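Grudon Small Grants – Second Progress Report
Project: Clikell Sorting Room
Report date: 20/10/2022

Hi all,

I know the form says to start with spending, but the spending part is short and the room is what everybody asks me about, so I'm starting with the room.

When I wrote to you in May we had the keys, a stack of donated shelving and a lot of cardboard boxes full of little stuff. Beads, buttons, game pieces, plastic gems, the contents of a closed-down craft store in Sepúlveda, all of it poured together by whoever packed up the place. The plan was to sort it, bag it and get it out to the classrooms and after-school programs on our list. That's still the plan, and I'm happy to say we're a good way into it!

As of this week 324 bags have gone out. The target for the whole grant year was lower than that when we first talked, and I'd like to raise it, but let me get through the winter before I put a new number in writing. The bags are the quart size with the zip top. We tried the smaller ones first and they split at the seams if a kid so much as looked at them (I'm exaggerating, but I did pick a lot of beads off the floor of my car).

We sort by color first and by type second. I started out doing it the other way around and it was slow going, because a button and a bead look a lot alike at the bottom of a tub, while orange is orange from across the room. Well, mostly. The see-through pieces are the tricky ones. A clear orange piece can pass for yellow or even brown depending on what's behind it, and we had a whole tray of ambers that turned out to be three different colors once we got them under decent light. 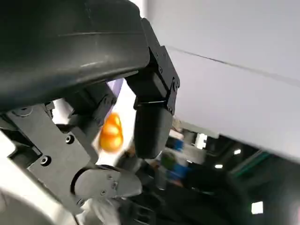 So now anything see-through gets checked against something white before it goes in a tub. It takes a second or so per piece and it has cut way down on the do-overs. I taped plain white paper to the end of the sorting table for this, and it gets replaced when it's grubby. I'd like to get a proper white board for it, and I've put that in the budget note at the end.

The light matters more than I figured on. When I wrote the application I asked for shelving, tubs and bags and didn't say one word about lamps. The ceiling lights are fine for walking around and carrying boxes, but they're not much help when you're trying to tell a red from a dark orange late in the afternoon. We bought 2 clamp lamps out of the supplies line. If that needs your okay after the fact, please tell me and I'll send whatever form it is.

Shelving: up, level, and full. The Tenar units you paid for are along the long wall and they've been great – no wobble, and the shelves can be moved up and down without tools. The donated shelving was too deep for the tubs, so it's holding unopened boxes by the door instead. I count 47 of those still to do. Some are light and will go fast. Others have a lot of glitter in them, and I'm putting those off until last.

Labels have been my one real headache. The printed ones peel off the tubs in humid weather, and for a good part of the summer we had tubs with no names and a floor with a lot of names on it. I've gone over to marker on masking tape. It's ugly and it stays put. I still have most of a roll of the printed labels if any of your other projects can use them.

What the programs tell us: they want more of the big chunky pieces for the younger kids, and fewer sequins, please. They also like getting a bag that's all one color, which I wouldn't have guessed. One after-school group used theirs to make a rainbow down a whole hallway. I'd have thought mixed bags would be more fun, but with the mixed ones the kids spend the whole hour picking out the pinks.

Money, then. We've stayed inside every line except supplies, which went over by $30 after the lamps. Shelving came in under, so if you're willing to let me move a little from one to the other it all comes out even. The receipts are in the envelope with the signed form. For the next stretch I'd like to spend on:

A white board for the end of the sorting table
More quart bags, same brand as before
A rolling cart, used is fine

Between now and the next report I want to finish the boxes by the door, get the bead tubs down to a height that doesn't need a step stool, and put together a simple order sheet so programs can ask for the colors they want. The sheet is half done. I keep changing my mind on whether teal goes with blue or green – opinions welcome.

Come by and see the place if you're out our way. Mornings are best, and wear shoes you can kneel in.

Thanks again for all of it,
Clikell Sorting Room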